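22/08/2020

Spent most of this week on the wrist camera view in our simulator, so a few notes while it's fresh. The project is called Bokby. It's a planner and a controller for a two-finger gripper, and for now it only runs in simulation.

The problem: our placing test kept failing near edges. The planner said the pose was fine, the controller went there, and the perception side then reported no support surface. Same arm, same poses, different answer every few runs.

Faustine Chauvin found the first half of it. The depth filter threw away anything past a fixed range, and it did so before fitting the plane. Near an edge, where the view takes in the floor as well as the close surface, the fit had too few points left and gave up.

The second half was mine. I was masking out the fingers with a static mask drawn for one opening width. Open the hand wider and the mask no longer matches the fingers, so their faces go into the point cloud as if they were furniture. 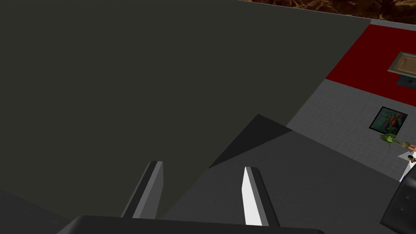 Wrist view in the sim, fingers open, floor and red rug well below.

A view like this is hard on the old code. Big plain panel, grey surface close in, tiled floor some distance down, all in one frame. A single plane fit will happily average two of them.

The fix was dull. The mask is now rendered from the joint state on every tick, and we fit up to six planes, then keep the nearest one that passes the normal check. The range cut happens last.

Reran the set of 500 poses overnight. Support surface missing in 2 of them, and both are poses I'd call unreasonable anyway.

Cost: the mask render adds time to each perception cycle. Control doesn't wait for it, so I can live with that — planning does wait, and Lindsay Whitcombe has already complained.

Still to do: dark shadows. The depth doesn't care about them but our colour segmentation does, and it likes to split one flat surface into several. I'll try turning it off near the gripper on Monday.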